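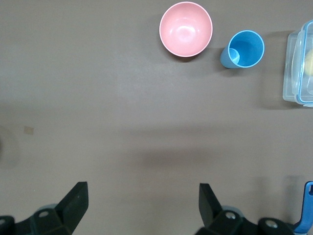
Nneka Bashir
March 30, 2025

1/ Kitchen cupboard audit, part two. Plastics and small bowls. Part one (pans) took an evening and I still have a lid that fits nothing.

2/ Method: everything comes out onto the table, gets sorted by how it stores, and goes back only if it has a place. Colour and sentiment are ignored at this stage.

3/ Bowls first. A round bowl with sloping sides nests well, so six of one size take up little more height than two. The pink one is an odd size and has to go on top of the stack. It stays, as the porridge bowl.

4/ Cups. Tapered plastic cups also nest, but they jam if you push them down while damp. Dry them upside down on the rack, then stack no more than four. The light blue one is the last of a set from Ogundipe. The other three went to Gladys Kariuki's allotment and did not return.

5/ Clear containers with snap lids are the difficult category. Stored with lids on, they waste the whole volume. Stored with lids off, the lids migrate.

6/ Current arrangement: bases nested by size, lids upright in a narrow Gidska rack, 53 mm between dividers. Three lids per slot. It holds.

7/ Shelf depth is 200 mm, so the long containers go in end-on. Sideways they foul the door hinge.

8/ Settimio Fiore asked about cloudy plastic. On mine it is mostly fine scratching from the scourer side of the sponge. A soft cloth and washing-up liquid from now on. Bicarb paste did very little.

9/ Tomato stains: leave the base on a sunny windowsill for a couple of days. Slow, but mine faded. Seals come out with the handle of a teaspoon – not a knife – and want washing separately.

10/ Anything with a split seal or a missing clip has been demoted to screws and picture hooks in the garage.

11/ Josefien Vandenberghe says to label the lids and bases with matching numbers. I tried it in September with a marker and the dishwasher had it off within two washes. Open to suggestions on pens.

12/ Part three is the drawer under the oven. I have not opened it fully since moving to Nenthorpe.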